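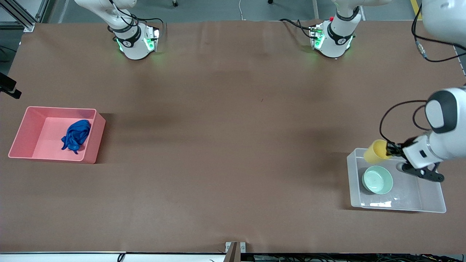
Hebden Household Water Readings – README

Read the section on missing values before you plot anything. Most of the odd charts made from this data come from skipping it.

What it is

Daily water meter readings from homes in Hebden, typed up from paper cards that householders filled in themselves. The cards were handed out as part of a water-saving drive, and the drive's own leaflet claimed that keeping a card made people use less. The data can't show that. There are no readings from before the cards went out and no homes without a card to compare against. If you've come looking for proof that writing numbers on a fridge card saves water, you'll need another dataset.

Period covered: 12 months, starting in March.

Files

readings.csv – one row per home per day
homes.csv – one row per home, with tank size, garden type and number of people
notes.csv – anything written in the margins of the cards, typed as found

Columns in readings.csv

home_id – a random code, not linked to the street address
day – day number, counted from the first card
litres – meter reading, in litres
source – "card" or "filled"
flag – blank, or a code from 2 to 8 (code 1 was dropped)

Missing values

People forget. When they forgot, many of them guessed later, and a guess looks exactly like a reading. Long runs of identical daily use are the giveaway. We gave these flag 6 where we noticed them, but we doubt we caught them all.

Rows marked "filled" were added by the Tekero import tool, which draws a straight line between two known readings. We didn't ask it to and would have preferred gaps. Drop these rows unless you have a good reason to keep them.

Garden type

Treat this with suspicion. The card offered "lawn", "beds" or "other", and plenty of homes have all three. Several people changed their answer partway through the year. We kept the first answer, which may well be the wrong one.

Comparison with Vorkley

We're often asked whether these figures can be set beside the Vorkley ones. We wouldn't. Vorkley reads its meters weekly, has different rainfall and left out rental homes. The Flarance summary puts both towns on one coloured bar chart and calls Hebden "thirstier" – we don't see how anyone could know.

Known problems

Some meters were swapped during the year, so the count drops back to zero. Flag 8 marks the swaps we were told about.
Handwritten 1s and 7s were mixed up in the early cards. A second typist checked them, with mixed results.
Tank water isn't metered at all.

Licence

Free to use and share with credit. Please keep this README with the files.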